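Orellana to Cut Fees on Two Bond Funds

Fund company Orellana will lower the yearly fees on two of its bond funds in February, its first price cut since it bought the smaller manager Zivico. The company told shareholders of the change in a letter sent this morning.

The larger of the two, the Sovdale Short Bond Fund, will charge $4 less a year on each $10,000 invested. The Sovdale Income Fund will get the same cut. Together the funds hold $505 million, most of it in retirement accounts. 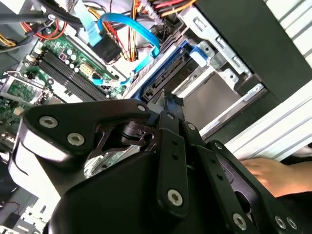

Orellana is also moving both funds to Mornotico, the recordkeeping system it picked up with Zivico. The switch covers 370 workplace plans, and savers in those plans will not be able to trade for up to 4 business days while balances are copied over. Some of the saving comes from giving up equipment of its own. The company says the licenses and support contracts that go with that equipment made up most of the bill.

Matěj Baláž, who runs the bond group at Orellana, said the funds' holdings will not change. "We own the same bonds the day after as the day before," he said. "Shareholders keep a little more of the interest."

Payroll contributions made during the pause will be held in cash and invested when trading opens again. Automatic withdrawals will be paid on their usual dates.

The minimum to open an account in either fund stays at $200.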